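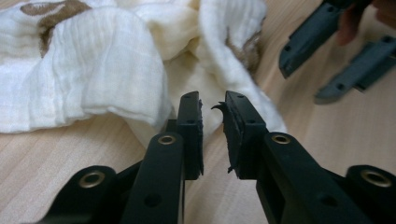 Black gripper fingers over a light wooden tabletop

Conservation easement on woods next to ours, can we still use the old trail?

Posted by ridgeline_mo, October 15, 2026

Ok so trying to keep this short. We have a small place that backs up to 169 acres of timber land, second growth mostly, owned by the Kassab family forever. In August we got a letter saying they sold a conservation easement to a land trust (Stemard Land Trust). Family still owns it. Letter says the land is "permanently protected from subdivision and development" and there's a map with a creek buffer shaded in and not much else.

Here's my problem. There's an old skid road that starts behind our fence, goes thru their trees and comes out at the creek. We've walked it for years. Never asked, never got told no. Neighbor on the other side says now it's protected it's basically public and anybody can go in. Other people on our road say its the opposite, everybody is locked out, no exceptions.

Also somebody marked a bunch of the bigger firs with blue paint last week. I thought logging was over?? Isn't that the whole point of an easement?

So, can we walk it, and can they cut. Thanks in advance, county office was no help, they just told me to look it up in the recorder's index and I don't know what I'm looking for.

3 replies

Nour Smadi

I sat on a land trust's stewardship side for a while, not a lawyer, different county maybe. Your neighbors are both wrong I think.

An easement like this doesn't make land public. The family sold off certain rights, usually the right to subdivide and build houses, and kept the rest. Who gets to walk in is still up to the owner unless the easement document itself grants public access. Some do. Usually there's extra money involved when they do, and a mapped trail corridor, and you'd see it on the map you got. A creek buffer is a different thing, that's a no-cut or light-cut strip along the water.

So before August you were walking there because the owners let it slide. Same situation now. Call them or write them. A one page permission letter is really common, says you can use the skid road on foot, they can take it back whenever, you don't hold them responsible if you break an ankle. Don't go to the trust first, they can't give you permission for somebody else's land, they just monitor it. Ours went out once a year with a clipboard.

Logging: very likely still allowed. "Working forest" easements are all over the place. Family keeps cutting but under limits, like how much per decade, how big a tree has to be before it's off limits, how far back from the creek. Blue paint could mean cut, could mean leave, could be a boundary or just an inventory plot. Every forester has their own colors, so don't guess from that. Ask.

How to find the thing at the recorder: go by the owner name as grantor. Look for "Deed of Conservation Easement" or "Grant of Easement", dated before your letter. The one I worked on most was 60 pages so don't panic. Read the part called Prohibited Uses and then Reserved Rights, and the exhibits at the back, there should be a better map. You want the words "public access" and "timber" or "forest management plan". The plan itself is often kept separate and might not be recorded, the trust will sometimes tell you what's in it if you ask nice.

One more thing. If your trail use goes back far enough and really was without permission, there's the prescriptive easement question. That's a lawyer question and it tends to make neighbors hate each other. Asking for permission can also affect it, so if you care about that, talk to the lawyer before you send the letter. I personally would just send the letter.

Vidora

if they took taxpayer money for it you should be able to walk on it period. thats how it should be. we had one by us and they put up a gate in 2 days and thats the last anybody saw of the creek. check who paid, state grants are public record

Nour Smadi

Vidora, sometimes a state grant does come with access strings, worth checking yes. But not automatically. Plenty get funded for water or habitat only and stay closed. The gate would've been the owner's call.

Ekach

We did the permission letter thing w/ our neighbor, similar setup, bigger ranch. Took one phone call. He wanted dogs on leash and nobody up there in fire season or while trucks were running, fine by us. He asked us to text him if we saw downed trees across the road, which we do.

On the paint, ours was around 60 trees and they were all leave trees. Orange was cut. So yeah ask.

Would also take a look at your own deed while your at the recorder. My sister in law found a road right of way in hers from way back that none of the owners knew they had. Probably not your case but same trip.

ridgeline_mo

Thank you all. Found the deed, grantor search worked. Nothing about public access in it, there's a section on timber w/ a plan "on file with Grantee". Exhibit C has the skid road on it as an existing road. Going to call the family this week and leave the lawyer stuff alone for now.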